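Last updated October 8, 2020

# Laying out a marked backing board for small blocks

These are the steps we use at the Rellberg workshop for a plain white upright board with a center line and rows of marks. It's a cheap afternoon job. Most of the work is in the measuring.

## What you need

- A flat white panel with a matte surface
- Two side posts to stand it between
- A hard pencil, sharpened
- A long steel ruler and a square
- A fine black pen
- A soft white eraser
- Masking tape

Gloss panels look nice in the store, but pencil skips on them and they throw glare from a ceiling light. If gloss is all you have, rub it down with 2,000 grit paper and wipe it clean.

## Mark the center line

Lay the panel flat on a table. Measure the width at the top and again near the bottom, and put a small mark at the halfway point each time. Don't measure once and trust the square for the rest. Panels from the same stack can be out of true by enough to matter.

Join the two marks with the ruler. Press lightly. A faint line is plenty, and a heavy one leaves a groove that stays after you erase it. Stop a little short of the bottom so you can tell which end is up when the panel is off its posts.

## Add the rows

1. Tape the ruler level across the panel, using the square against the center line.
2. Work outward from the line to the left, then to the right. Our spacing is 50 mm.
3. Put a short tick at each step.
4. Move the ruler down and tape it again for the next row.
5. Add dots in pen for the spots you plan to use most.

The rows don't have to be perfect. Ours wandered on the first board and we kept it. If a tick is badly off, erase it before you start the next row or you will end up measuring from it.

## Stand it up and try a block

Set the panel between the posts and check that it doesn't rock. Start with a light block in a strong color, held just to one side of the center line in the upper half, and look at it from where you will be working.

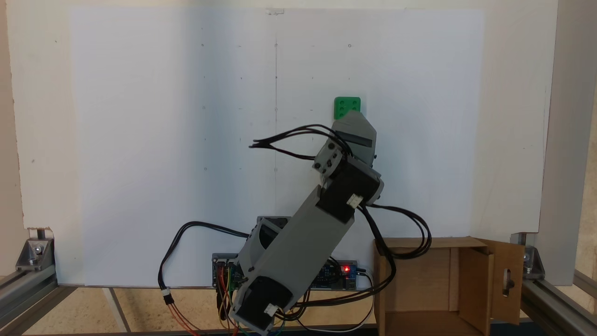 *Green block against the board, just right of the pencil line.*

Green and red both stand out well on white. Yellow is harder to see in the evening. Byung-chul Sung painted a few blocks pale gray for his own board and repainted them a week later.

## Cleaning

Dust the panel with a dry cloth. For fingerprints, use a damp cloth and keep away from the pencil. If the center line starts to fade, take the panel down and redraw it from the two end marks. Redrawing it upright usually gives you a second line next to the first.

Pen dots will not erase. A dab of matte white paint covers them, and it needs to dry overnight before you mark over it.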